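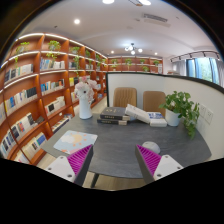 Chapitre 8
La table de lecture : remettre en place, poste par poste

Imprimer | Envoyer par e-mail

Objectifs du chapitre. Savoir lire une table partagée. Distinguer ce qui reste, ce qui circule, ce qui se range. Tenir une remise en place en 8 minutes, sans déranger les lecteurs assis à côté.

Avant de commencer. Relire le chapitre précédent (classement, cotes, retours). Le vocabulaire est supposé acquis, on n'y revient pas.

8.1 Trois familles d'objets

Une table de salle de lecture, ce n'est pas un rayonnage. Les choses y bougent toute la journée. On part donc des objets, pas des places.

Les fixes : vase, plante en pot, fauteuils. Se déplacent pour le ménage, reviennent au même endroit. Un bouquet artificiel se dépoussière, ne s'arrose pas (l'erreur arrive chaque année en stage). Le pothos, lui, s'arrose, et ses tiges retombent du côté où personne ne s'assoit.

Les circulants : les livres. Un livre posé de travers contre un autre fatigue vite au dos. À plat, titre vers le lecteur, deux par pile quand les formats le permettent. Livre relié sombre à dorure : on le prend par les côtés, jamais par la coiffe.

Les accessoires : souris, tapis, chargeurs, lunettes oubliées. C'est là que ça coince. La souris est petite, on la pose n'importe ou, elle finit sous une couverture ou au bord. Règle de la maison Vadano, reprise ici : souris sur tapis, tapis parallèle au bord, toujours.

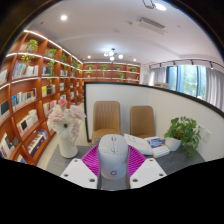
8.2 L'ordre des gestes

D'abord les accessoires. Ensuite les livres. Les fixes en dernier. Liliana Galli, dans ses notes de formation, insiste : une main qui prend, un endroit déjà choisi pour poser. Pas d'objet « en attente » sur un fauteuil.

Saisir la souris par les flancs, laisser la molette libre. Regarder dessous avant de reposer, une miette suffit à gener le capteur. Compter environ 60 cm de plateau dégagé devant chaque siège.

8.3 Cas à discuter

Oduor Ndung'u reprend la salle un dimanche à l'ouverture. Les livres consultés la veille sont restés sur la table, le tapis est au milieu. Que remet-il en rayon, que laisse-t-il ? Justifier en quelques lignes, puis comparer avec le voisin.

Partages : 2 | Commentaires : 8

À lire aussi
Le chariot de retour, modèle Kostton
Étiquettes et dos clairs : la méthode Chu
Plantes en salle de lecture, entretien de mars
Fiche Grunix : prises murales et passages de câbles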